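Pre-purchase inspection checklist: hand-held gripper kit and arm cell, Jemville office
Last updated: April 2, 2026
Print this page | E-mail this page 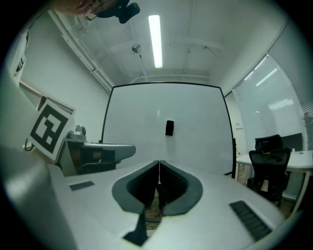

Gripper finger pads and housing, with the arm, marker board and whiteboard behind.

Completed by: Alaric Kasprzak
Purpose: to decide what goes into the September equipment budget.

1. Finger pads. Check for splits and lifting edges.
OK. Dark grey rubber, both sides. Add 2 spare pairs to the order. Seder quotes 318 for the set.

2. Housing and vent grilles. Check for cracks and blocked slats.
OK. Wipe the grilles monthly. No spend.

3. Arm mounting. Check bolts against the fitting sheet.
Action. Two bolts under torque, tightened at inspection. Recheck before any new tool is fitted.

4. Marker board. Must be flat, clean and fixed.
Action. It stands at a tilt. Price a proper bracket with the arm order. Hutapea and Pistari both supply one, Pistari with the longer lead time.

5. Cables. No loose ends within reach of the arm.
Action. Short black cable hanging near the wall by the marker board. Clip it back. Trunking to come out of the maintenance budget.

6. Floor and walkways. Clear route from desk to arm.
Keep the chair at the desk while the arm is powered. Floor tape needed, stock item.

7. Lighting. Adequate for camera work.
OK with the blinds closed. No new fittings this year.

8. Guarding and emergency stop.
Not budgeted last time. Light guard and second stop button come to nearly 2090 fitted. I would put this ahead of a second gripper.

9. Contingency. Hold 1000 for delivery and fitting.

Result: pass with actions. Items 3, 4 and 5 to be signed off before the purchase order is raised.

This site uses cookies. Accept | Manage settings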